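Glass coffee tables: keeping them clear when people live on them
Notes for the Prustthorpe housekeeping day, Friday slot, right after coffee

START. Don't read the title, they have it on the sheet. Mic check, water, clock where I can see it.

Opening: hands up who has a glass coffee table in a furnished unit. Keep hands up if you'd buy it again. (Wait. Let them laugh. Go on either way.)

Where the numbers come from. Plelammont, furnished rentals, 866 units. We went back through 1782 turnover sheets from the cleaning crews. Lot of reading. Most common note about the living room wasn't the sofa or the carpet, it was "table redone". Meaning somebody wiped it, walked off, came back in, saw it from the door, did it again.

So: one table, one cloth, a few things on it. Whole talk. Slow down on this bit, last time I rushed it and got asked the same thing three times after.

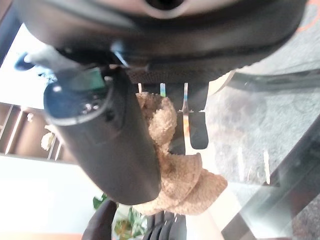 Cloths first. Everyone skips the cloth and goes for the spray. Crews were using whatever was in the cart, old tshirts, paper towel, the blue stuff from the gas station. Paper towel is ok on a mirror, bad on a low table because you're bending and you press unevenly. Thick soft pile does better for the first pass, point at the slide, tan one, curly, bunches up and folds over itself, nice fat handful. You want a handful. Flat thin cloth for the second pass to buff. Two cloths, two colors, never swap. Don't get into brands here, somebody will ask, say see me after.

Washing them: no fabric softener. Say it twice. Softener goes on the fibers, fibers go on the glass, you get the rainbow smear in afternoon sun. Own load, not with the bath towels. Line dry or low heat.

How long. 60 seconds for the wipe if the top is bare. With stuff on it, all bets off, it's all lifting and putting back. Which is the real subject.

(Click on) 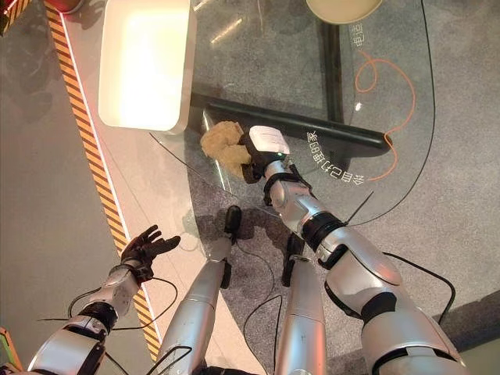
Order of the wipe. Far edge first, pull toward you, overlap the strokes. Curved tops: follow the edge once all the way round, then fill the middle in straight lines. People do circles. Circles are how you get halos. Rim last, use the side of the cloth that's still clean, rims get the greasy thumbprints because thats where everyone grabs to get up off the sofa.

Underside. Guests touch the underside!! Kids lie on the floor and put their feet on it. Once a month at Plelammont, every turnover in the Fontana building (families, mostly). Check first if there's any printing or film under there, lettering especially. Dry cloth only on anything printed till you know what it is. We lost half a logo on a lobby table at Sarkel finding that out. Their manager was very decent about it. Skip if short on time.

Spray on the cloth, not on the glass. On the glass it runs under the rim and sits on the frame and you find it in March as a white crust.

Now the stuff. Transition line: "a clean table is easy, a clean table with snacks on it is the job."

Three kinds of thing on a coffee table
- things that belong there (tray, maybe a plate)
- things passing through (chips, drinks, fruit, the cloth itself)
- things with no home at all (cords, hair ties, remote for a TV you dont own anymore)

Ask room for their worst one. Take two answers max.
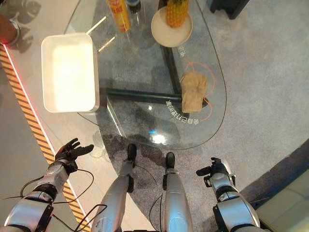 Trays. One tray, big enough to be useful, and it stays to one side so there's open glass for a mug. Raised rim so you can pick the whole lot up in one go, wipe, put it back. At Sarkel they had trays so pretty that guests wouldn't put anything on them. Chips went next to the tray. Boring trays work. White shows crumbs, I count that as a plus, some crews hate it.

Tall things toward the back, low things in front. Open drinks nearest the middle. Fruit on a plate, always, even if it looks fine bare, whole fruit sweats and rolls and leaves a sticky ring. Heavy fruit: move plate and fruit together, two hands, lift dont slide. Grit under a plate foot will scratch. We had 600 dollars of replacement tops in one quarter at Fontana and most of it was sliding.

Cords. Off the table before the cloth comes out or you'll wipe around them and leave a clean stripe in the shape of a cord. Coil, drawer, done.

And the cloth goes away. Number one thing on the door check. Beautiful table, damp cloth left in the corner of it. Put it in the cart before you look up. Door check after that, from the doorway, lights on, then crouch once.

Handout: one page, order of wipe on front, washing on back. Leave pile by exit, dont pass it round or they'll read instead of listen.

Questions likely:
vinegar? fine on plain glass, keep off the frame
newspaper? no
smoked glass? same method, shows dust worse, dust it dry first
robot vac bumping the legs? felt pads, next question

Finish by ten to. Laptop adapter is MINE, take it home this time.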